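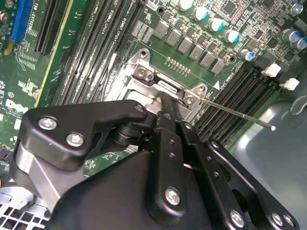
Gripper finger at the CPU socket retention frame, Dell board, lid off.

Equipment planner wanted, Datamville (part-time to start, could grow)

Hi! I'm Yee-man Kan and I run the teardown floor at Zeltside. We take retired servers and desktops apart for parts: CPUs, memory, add-in cards, the boards themselves when they're worth it. I'm looking for somebody to help me figure out what we should buy next, what it will really cost us, and in what order we should do it. I've been doing this in the evenings with a spreadsheet and I am not good at it.

Where we are now. We have 2 robot cells on the floor, both named by whoever was on shift the day they arrived, so you will be hearing a lot about Tai and Werov. Tai does socket work, Werov is mostly memory and cards. The budget for next year has to cover new fingers for both, and then comes the big question, whether we add another cell or spend the money on better fixtures and a conveyor for the ones we've got. I lean toward fixtures. Dennis Makokha, who keeps both cells running, leans very hard toward another cell, and he has a drawing of where it would go. You would get to hear us both out and then tell us which one of us is wrong.

What you'd be doing

Getting quotes and making them comparable. Right now one vendor includes installation and spare fingers, another includes neither, and a third sent me a brochure. I'd like all of them on one page with the same columns.

Building a real budget with everything in it: guarding, power, air, training hours, spare bolts, the service contract, the week we lose while things get moved. I forgot the air line last time and paid for it in August.

Sitting with Dennis at the cells for a good chunk of your first month. I mean it. You can't plan for a gripper that has to get in between two banks of memory slots and a socket lever if you've only seen it in a catalog. Clearance is most of what we argue about here.

Writing a replacement schedule for the parts that wear out. We have maintenance notes, some typed and some on the back of packing slips.

Who I'm hoping to hear from

You've bought machinery of some kind before, or helped someone who did. Robots would be nice, but packaging lines, CNC, bakery equipment, all fine with me. You're comfortable calling a sales rep back and asking the same question again. You can read a quote and spot what's been left off. It helps a lot if you've had the lid off a computer and know a heat sink from a hard drive, but we can teach that part (and it's fun!).

No degree needed. Spreadsheet skills yes, please, better than mine.

Pay and hours

It's $51 an hour, 2 days a week, and you pick the days as long as one of them is Monday, when we do the floor meeting. There's also $3000 set aside for you to travel and see equipment running at other shops before we sign anything. Parking is free, the coffee is okay, and the floor is loud enough that we hand out ear protection at the door.

How to apply

Send me a short note and tell me about something you bought for work that turned out to be the wrong thing, and what you'd check first next time. A resume is fine too but I'll read the note first. If we both like the sound of it, you'll come by for a paid half day, meet Dennis, watch a few boards get stripped, and go through one of our old quotes with me. I answer everybody, usually after 4 p.m. once the cells are shut down.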